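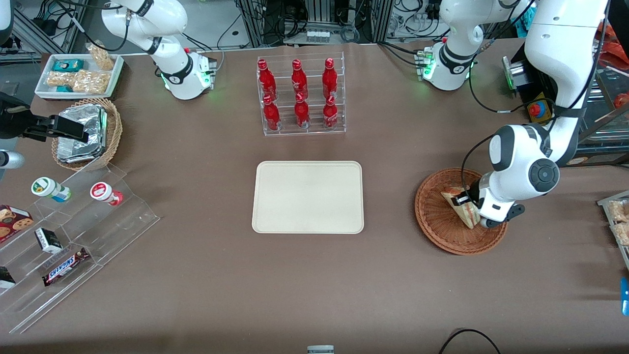
Snacks, drinks and wicker baskets on a table covered in brown paper.

Mesolport Harbor Sessions moves indoors for September

The Harbor Sessions concert series will finish its season indoors this year. The last two shows, both in September, have been moved from the pier stage to Radonjić Hall, the former rope works on the north side of the harbor. Doors open at 5 p.m. for both shows and music starts an hour later.

The pier stage is closed while the decking under it is replaced. The city told the series in June that the work might run into the fall, and the hall was booked then as a backup. Tickets already bought for the pier are good at the hall. There is no need to exchange them, and the seat numbers can be ignored because the floor will be standing room only. The balcony has fixed seats, which go first to people who ask for one at the door for medical reasons.

Radonjić Hall holds 700 people, fewer than the pier does. The first of the two shows had not sold past that number when the move was announced, so everyone with a ticket will get in. The second was close, and sales for it were stopped the same afternoon. Any returned tickets will go back on sale at the box office window only.

Drekalier will headline the first night. The band has played the series once before, as an opener, on an evening when rain ended the set after five songs. They are now a six-piece, with a second drummer and a pedal steel player, and they have a new record that leans more on the slower material. Expect most of it to be played. The opening act is Floltadholm, a duo from up the coast who use a pump organ, a violin and not much else. Their set runs 40 minutes.

The second night is the usual closing bill of local acts, drawn from the open call in the spring. The order is posted in the hall lobby and at the box office. Each act gets 25 minutes, with short breaks between them while the stage is reset. Last year the closing night ran late and some people missed the last ferry. This time the final act is scheduled to end at 10:15 p.m., and the ferry leaves at 10:50.

A few notes on the hall for people who have not been there. The main entrance is on the harbor side, up a short flight of steps. The ramp is at the east end and is open whenever the doors are. There is a coat check but no room for large bags - leave coolers and folding chairs at home. Parking behind the building is for performers and crew. The school lot two blocks up the hill is free after 4 p.m.

The hall has a low ceiling at the back and the sound there can be muddy. The stretch of floor in front of the mixing desk is better. Free earplugs are kept at the coat check, and children's ear protectors can be borrowed with a deposit.

The pier shows earlier in the summer drew a total of 1509 people over four evenings. The brass night in July was the largest of them. Recordings from all four are being mixed now and will go up on the series page one at a time through the winter, starting with the brass night.

Box office hours are noon to 5 p.m. on weekdays, and until the headliner starts on show nights. Refunds for anyone who cannot make the new location are available at the window until the day before each show.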